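4. Rules for keeping and labeling simulated wrist-view episodes

4.1 Why we wrote rules at all

I'll start with a confession, since the section makes more sense with it. For the first half of the project we had no written rules for our simulated episodes. We had habits. Mine were different from Kilian Rüegg's, and his were different from the ones the Nygård group brought along when they joined in May. Each of us was sure that our own way of trimming, naming and tagging was the normal one (I still think mine was pretty good!), and we only found out how far apart we'd drifted when we tried to train one policy on the whole pile.

The pile was 2,233 episodes, all rendered in Irkia, our in-house simulator, and all with a wrist view. The plan was to merge them over a weekend. What we got was a set where "empty" meant three different things, where half the people cut the approach and the other half kept it, and where a rerendered episode could have the same name as the old one. So we stopped, froze the set, and wrote the rules down. The frozen version is dated 2018-10-06, and everything in Section 5 uses it.

4.2 The basic rules

The short version fits on one page, and we kept it that way on purpose. An episode is kept whole, from the first commanded motion to the last. Trimming happens at load time, in a config file, and never on disk. Each episode stores the simulator build, the random seed, the surface material and the pose of the gripper at every step. If any of those is missing, the episode goes into quarantine and stays there until the person who made it fills in the gap or gives up on it. Rerenders get a new name. Always, even when the only thing you changed was the light.

Labels are a separate file with a separate version number. That one came from Signe Sjögren, and it caused a lot of grumbling for the first week or so - you do end up with two things to keep in step - but it means we can fix a label without touching pixels, and I wouldn't go back.

Two people label each episode without seeing each other's work. If they disagree, a third person decides and writes one line about why. Those one-line notes turned into the most useful document we have. Most of the fixes in 4.4 came straight out of them.

4.3 Views with nothing to grasp

The rule we fought over longest concerns wrist views in which there is no object at all. Early on, a lot of us threw these out without thinking twice. No object, no grasp, nothing to learn, goodbye. I did it too. The trouble is that a gripper spends plenty of its life over bare surface, and a policy trained only on views with something in them is going to see something everywhere. We saw this in the Rokeck pilot, where the policy kept closing its fingers on a knot in the table texture.

The rule as it stands: a view is tagged "clear" if the space between the fingers holds only the support surface, and the fingers themselves don't count against it. Strong texture doesn't count against it either. Figure 4 is the kind of view we mean, with both fingers in black at the sides and wood grain between them. Blur is tagged in its own field. A smeared view can be perfectly clear, and a sharp one can be full of clutter, so squeezing the two into a single quality score (which we did at first, sorry) throws away the part you want. 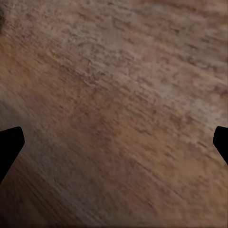 Figure 4. Simulated wrist view over a wooden surface. Tagged "clear"; blur field set, with the grain more smeared toward the bottom than at the top.

Didier Marty thinks we've made the rule too generous, and he asked that his objection go into the paper. A clear tag, he says, should never be given from a single view, since an object can sit just outside it and matter a great deal to the next move. He would tag whole stretches of an episode and leave the single views alone. In his opinion a rule that two labelers can follow quickly is still a bad rule if it teaches the policy that out of sight means absent.

I think he's right about the danger and I'm less sure about the cure. We tried his version on 30 episodes. The labelers took much longer, and they disagreed most about where a stretch should begin, so we traded one fuzzy edge for another. What we settled on is a compromise: the tag stays with the single view, but its written definition now says "clear between the fingers in this view" and makes no claim about the workspace. Anyone who needs the workspace claim has to get it from the simulator's own object list, where it belongs. Didier accepts the wording and still dislikes the rule.

4.4 What we changed after the first round

We revised the rules twice. The first revision dealt with fingers. Our original text said both fingers had to be "fully visible" for a view to be used, and that turned out to be a silly thing to ask for. With the wrist camera model in Irkia, wide-open fingers often show only in part, and one may show less than the other. The text now asks that the opening between them can be judged, full stop. If you can't judge it, use the logged gripper pose and mark the view as pose-only.

The second revision was about surfaces. Teodor Solberg noticed that labelers were calling dark patches in a texture "object, unknown" far more often on wood than on plain gray. We added nine reference views per material to the guide, and new labelers now go through them before they start. We also ask them to check the material field before using the unknown tag.

4.5 What the rules don't cover

Real cameras, mostly. Everything above was written for rendered views, where the object list is known and you can look up the truth when an argument runs too long. The Flisa lab is trying the same guide on recorded footage, and they've already told us that the third-person decision doesn't work as well when there is nothing to check it against. We also say nothing about contact forces, and our two blur levels are set by eye. I'd like the next version to take blur from the commanded wrist speed, but the logging for that only went in after the freeze.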